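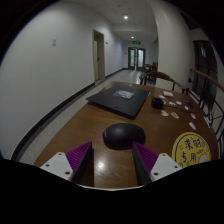

Griltinell Paper Studio
Workshop and Print Room Safety Check
To be filled in before each public lettering class and once a month for the print room.

Room and exits
Front door opens fully from inside - OK
Rear exit clear to the alley - NOT OK. Boxes of envelope stock stacked against the left side. Moved during the check, but they were there last month too. Envelope stock goes on the back shelves.
Exit sign lit - OK
Seating matches posted limit - OK. Class is capped well under the limit.
Floor free of paper scraps and backing sheets - OK at the front, poor around the trimming bench. Vellum offcuts are slippery. Sweep between jobs.

Cutting tools
Guillotine blade guard in place - OK
Guillotine locked when not in use - OK. Key is now kept in the office drawer.
Craft knives counted out and back in - OK
Used blades in sharps tin - NOT OK. Two found loose in the pencil tray. Tin is full and needs replacing.
Cutting mats flat, no curled corners - One curled. Removed.

Presses
Platen press (1972) foot brake holds - OK
Platen press flywheel guard tight - Slightly loose on the lower bolt. Tightened, check again in June.
Ekix foil machine heat plate cover - OK. Warning label is worn and hard to read. Order a new one.
Emergency stop tested on both machines - OK
Long hair and apron strings notice posted - OK

Inks, solvents and adhesives
Lids closed on all cans - OK
Solvent rags in metal bin with lid - OK. Bin to be emptied at the end of the day, including short days.
Spray adhesive used only at the vented booth - Booth fan is noisy but pulling air. Filter is due.
Safety sheets in the red binder - Missing for the Brastia metallic inks. Print and add.
Calligraphy ink for classes in spill-proof wells - OK

Electrical
Cords clear of walkways - OK
No extension cords run under rugs - OK
Light boxes, plugs and cables - One light box has a cracked plug. Tagged and taken out of use.
Heat embossing guns on stands - 6 checked, all OK. Let them cool before they go back in the bin.

Tables and workstations

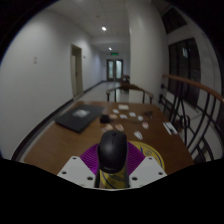

Tabletop with a black mouse, a purple mat and a yellow disc.

Tables steady, no wobble - OK
Edges free of splinters - One rough spot sanded
Chairs - OK. Shezi stools need their rubber feet checked, two are worn thin.
Lighting enough for fine lettering - OK for day classes. Evening classes need the second row of lamps on.

Storage
Heavy stock below shoulder height - NOT OK. Cartons of 1000 place cards on the top shelf. Move down.
Shelves fixed to wall - OK
Step stool in good condition - OK

First aid and fire
First aid kit stocked - Low on finger bandages and burn gel
Extinguisher pressure in the green - OK, tag 166
Eyewash bottle in date - OK

Items marked NOT OK are to be fixed before the next class. All other notes can wait for the monthly check. Keep this sheet in the binder by the sink.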